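Winter Clothing and Repair Project, Skeltidport
Progress report to the Geddes Fund
Report date: 31 January 2023

1. Summary

The project opened at the Wusska Street hall in the fall and has now run through its first full cold season. We collect used winter clothing, mend what can be mended, and give it out free at a weekly session. We also teach basic repair. The clothing side is ahead of plan. The teaching side is behind, and the reasons are set out in section 3.

2. Clothing collected and given out

We took in 1,573 items in the reporting period. Coats and knitwear made up most of it. Children's snow pants were the item most often asked for and the one we were most often short of. We put a notice in the school newsletters in Tilledley and that brought in a few bags, but not enough to meet demand.

Items that could not be worn again went to the textile recycler on the regular county pickup. We had hoped to sell some of the better wool for craft use, as described in the application, but the buyer withdrew and we have not found another one. The small income line in the budget should be read as zero for this year.

Sorting was slow at first. Donations came in mixed bags and each piece was handled several times before it reached a rack. We now sort by type at the door and by size at the tables, and anything needing work gets a colored tag. Sweaters are laid out and checked at the cuffs, elbows and collar before they are folded.
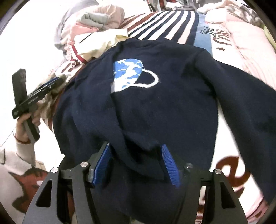 Navy knit sweater with a blue and white chest motif.

Knitwear has been easier to place than we expected. Adult sizes go quickly, and patterned sweaters go as fast as plain ones. Moths were found in one donation. The bag was sealed and thrown out, and we bought lidded bins for everything stored longer than a week. That cost was not in the original budget and was covered from the supplies line.

3. Repair classes

We planned a course of 6 evening classes and have held 3. The heating at the hall failed for part of the winter and the landlord would not allow evening use until it was fixed. Daytime sessions were not affected. The remaining classes will be held in spring, and the last one will be finished by the end of May.

The classes we did hold were full. People came to learn zipper replacement more than anything else, so we have moved darning to a shorter slot and given zippers a full evening. Two of the sewing machines need servicing - the older one skips stitches on heavy fabric and can't be used for coats.

4. Spending

We have spent 70 percent of the grant. Rent and supplies are on budget. Teaching fees are underspent for the reason given above, and we ask to carry that amount forward to the spring classes. Van costs are over because of the extra trips to Tilledley.

5. Next period

- Finish the repair course
- Service both machines
- Start collecting children's outerwear early, before families store it for the summer
- Agree on a new lease with the landlord, including evening heating

We would like a decision on the carry-forward before the spring class dates are printed.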